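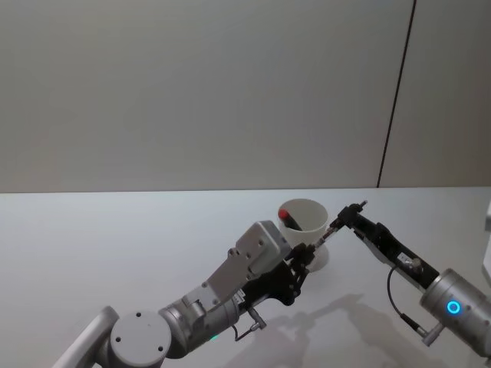
Dry Markers in the Ginard Study Rooms
Final report, Jurosance design project

1. Background

The study rooms on the second floor of Ginard share one supply of markers. Students take them from the cabinet in the hall, use them at a table, and leave them wherever they stopped. Our group picked this topic after we had to end a practice session early when every marker in the room was dry. We wanted to know how many were usable and whether a cheap change at the table would help.

2. What we found at the start

We collected all the markers we could find in the study rooms and the hall cabinet, 198 in total. Each one was tested with a short line on scrap paper. We threw out 68 that left no line or a line too faint to read. Most of the rest worked, but many had the wrong color cap. A black cap on a red marker means someone starts writing, sees the wrong color, and goes looking for another one.

3. The cup

Our first idea was a tray with a slot for each marker. The trays slid around and took up the part of the table people wanted for paper. We dropped them after the first week.

The second idea was a plain cup, one to a table. We asked for three things:

- wide enough that a marker goes in without aiming
- heavy enough to stay up with a marker leaning on the rim
- no printing, so it is easy to wipe clean

We placed cups on 5 tables. In a tall cup the markers disappeared and people tipped it over to get one out. In a short cup the cap stayed above the rim and could be seen from across the table, so we used short ones for the rest of the trial.

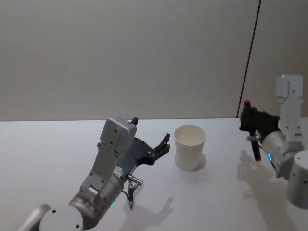 The next question was where the cup should stand. Near the front edge it got bumped by sleeves and laptops. Against the wall it was safe, but people sitting down had to stand up to reach it. We settled on the middle of the table, a little toward the back. This got the fewest complaints, although one group said it was in the way when they unrolled a poster.

4. Results

At the end of October we looked for the 58 markers we had handed out for the trial. Over half were in a cup when we came by. The others were on window ledges, on chairs, or in the Zwahlen lab next door, where a few had clearly moved in for good. Caps were still getting swapped — the cup does nothing about that.

5. Next steps

We would like to try a strip of colored tape on each barrel to match its cap. We also need to find out who refills the hall cabinet, as our two emails about it have not been answered.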